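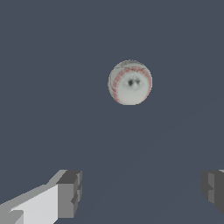
Can a machine tidy a room yet?

Parts of one, on a good day, in a room it has met before. A machine today can be made to pick up a great many ordinary things, put them where it has been told to put them, and repeat this for a fair while before something defeats it. Whether that amounts to tidying depends on who is coming to visit.

Chapter 6
Picking Things Up

6.1 The chore problem

Everyone who has worked in this field has been asked by a relative when the robot will do the dishes. The relative is being reasonable. Machines weld car bodies, sort mail, and play board games at a level that makes grown adults give up the hobby, so a dinner plate ought to be within reach. The usual reply is a cough and the word "soon," which has been in continuous use since before some of you were born.

This chapter takes the relative's question seriously. We will look at what a chore asks of a machine, at the gap between the parts of it that are solved and the parts that are merely funded, and at why so much of the work begins with a single object and a pair of fingers.

Chapters 4 and 5 covered arms that move to known places. If you skipped them, go back at least for the section on coordinate frames, which will otherwise come looking for you around 6.4.

Start with a chore you did this week without noticing. You cleared a floor, say. You saw a ball, knew it was a ball, knew it would roll if you nudged it, closed your hand on it with a suitable amount of force, and dropped it in whatever container your household uses for balls. Then you did a sock. The sock had no fixed shape, a different weight, and a different destination, and you changed your whole method for it with no sense of having done anything clever.

A factory arm of the traditional kind would have handled the ball beautifully, provided the ball arrived in the same spot every time, facing the same way, and was never a sock.

6.2 The warehouse at Losonlow

Factories solved the chore problem early by the sensible method of getting rid of it. Parts come down the line in fixtures. Lighting is constant. People are kept on the other side of a fence. When Nusrat Janjua joined the packing floor at Losonlow as a process engineer, her first job was to find out which stations could be automated next, and she did it by watching hands. At the easy stations, the hands did one thing. At the rest they did one thing most of the time, and then something odd: flattened a crushed corner, turned a box that had come in upside down, peeled two bags apart.

Her team ran a two-finger gripper at one of those stations for a trial. Out of 1,866 picks, 1,361 went through with no human help. The vendor, Warell, put this on a slide as a success. The shift lead, Debashish Debnath, put it on the whiteboard as the number of times he had been called over, which took a subtraction and some underlining.

Both had a point, and the disagreement is worth keeping in mind through the rest of the chapter. A pick rate that makes a perfectly good research result can be a miserable thing to stand next to. In a home there is no shift lead -- only you, and you bought the machine so that you could leave the room.

6.3 Practicing where nothing breaks

A gripper learns to grasp mostly by failing to, and failure costs money when it happens to real hardware. So a good deal of the early work happens in simulation. The simulated world is plain: a flat blue-gray background will do, with two blocky gray fingers low down and a baseball above the gap between them. The ball can be put back where it started as often as you like. Its feelings are not hurt, and it does not end up under the filing cabinet.

A ball is a kind first object. To a good approximation it looks the same shape from every direction, so you need not worry which way up it is. The two fingers have to arrive on opposite sides of it, at a sensible height, with the center of the ball somewhere near the line between them. If they are off by a little, one finger touches first and the ball is pushed away from the other. Students meeting this for the first time tend to describe the ball as uncooperative. It is obeying the laws of motion, which you were issued in an earlier course.

What simulation gets wrong is contact. Real leather gives a little; real fingertips wear; real friction varies with dust, humidity, and whoever had lunch at the bench. A simulator replaces all of this with a few numbers, and a grasping program trained on those numbers will learn to trust them completely. Nouhaila Ghoneim's teaching lab at Lodhi used to set this as an exercise. Each group tuned a grasp in simulation until it looked perfect, then ran it on the bench arm 30 times. She asked for a predicted score in writing beforehand, and kept the slips.

The cure, as far as there is one, is to make the simulator less sure of itself. Vary the friction. Vary the weight. Move the light, scuff the textures, shift the starting position. A program that has coped with a thousand slightly wrong worlds stands a better chance in the one we have. Section 6.5 gives the details.

6.4 So, yet?

It helps to split the relative's question into smaller ones. Can the machine find the object? Can it choose a grasp? Can it hold on while moving? Can it put the thing down properly, a step that gets very little attention in the demonstrations? And can it notice when any of these has gone wrong and do something about it?

The last is the one that keeps dishes in human hands. Usman Butt, who kept the logs for the Zendcombe kitchen study, marked up 234 stopped runs and found that in most of them the original error was small. A cup was gripped too near the rim, a drawer was left slightly open. The machine carried on in perfect confidence with the next step, and the step after that, until somebody pressed the red button.

Before reading on, try the following. Pick a chore at home that takes you under five minutes. Do it slowly and write down every object you touch, and beside each one, what your fingers did if it was not where you expected. Bring the list to class. You will need it for the grasp tables in 6.6, and the sock people should bring a spare sheet.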